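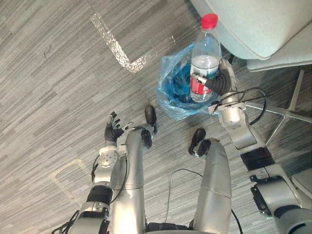 Chapter 10
The Lounge Corner: Litter, Bins and Soft Seating

Most cleaning manuals spend thirty pages on restrooms and half of one on the place where people sit down with a drink. The usual advice is "tidy as needed." As needed by whom? A supervisor walking past at 70 paces sees two chairs and a table and calls it done. A visitor who sits there for ten minutes sees the floor.

This chapter takes the small seating area as a job of its own. It covers loose litter, the bin and its bag, spots on carpet, and putting the furniture right. You should have read the chapter on floor types already, as we will not repeat the difference between broadloom and tile.

Be warned that much of what is printed on this subject comes from people with something to sell. The Skulteck wall chart, which still hangs in plenty of supply closets, gives a lounge corner 70 seconds. We have never met a cleaner who could do it in that time, and the chart does not say whether the bin was full.

10.1 Picking up before anything else

Loose items come off the floor first. Bottles and bags are the common ones. A bottle with liquid still in it should be stood upright and dealt with before it goes anywhere near a bin liner, whatever the sorting rules in your building. Thin plastic bags are a nuisance on carpet. They slide, they get underfoot, and they may have something in them. Gather the bag from the top and look before you squeeze.
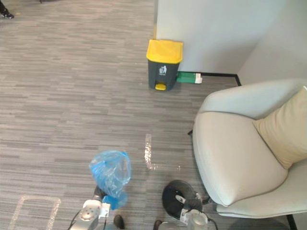 R. Oosthuizen

Gray striped carpet is sold on the claim that it "hides soil." It does, and we would ask why a cleaner should be pleased about that. Streaks of light and dark make crumbs hard to find. A wet patch is easier, provided you look along the floor toward the light, where it will shine. Straight down, you can miss it.

Blot a wet patch with a dry cloth. Do not rub. The Gristidow powder sold for this purpose may help with grease, but for plain water we have seen no reason to spend the money.

Marks put on the floor on purpose, such as tape corners, are to be left alone. Ask before you peel.

10.2 The bin

Lids get wiped and rims get forgotten. When the lid is off, run a cloth around the top edge and a hand's depth down the inside. Check the floor next to the bin as well, where badly aimed litter ends up. 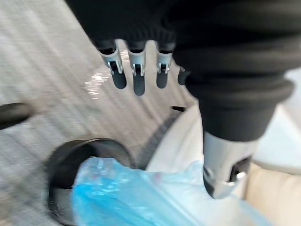

10.3 Chairs, cushions and table

Since the first edition in 2000 we have been asked for a correct cushion position. We do not believe there is one. The training center in Sitard teaches a cushion set on one corner, and others want it square. Pick one for the room and do both chairs the same way.

Lift the seat cushion if it comes loose. Wipe the tabletop last, moving whatever stands on it and putting it back only if it belongs there.
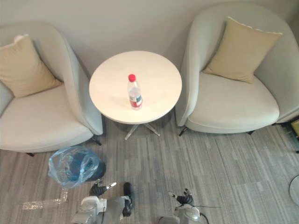
Fig. 10.4. Two armchairs with beige cushions and a round white table.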